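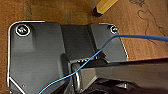

Joanne Dunmore thinks the toe box on the Indar sample is still too shallow and that the knit is being blamed for what the last is doing. Noted. I re-measured against the Goritz last and she has a point: forefoot depth is 2 mm under spec.

July 8, 2018. Vumon low-top, second pull. Upper is one-piece circular knit, fused film at the eyestay, synthetic heel counter. Lasted left shoe only.

- Heel collar foam: 13 mm, keep
- Lace loop: bar tack pulled through at 11 kg, target 15
- Film edge lifting at medial flex point

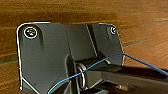 The lifting starts at the second eyelet and runs toward the toe. Longer dwell in the press before changing the film. If that fails, try the Arnardóttir film Precious Macaraeg has on the shelf. Colorway stays black over gray until the fit is signed off. Right shoe next.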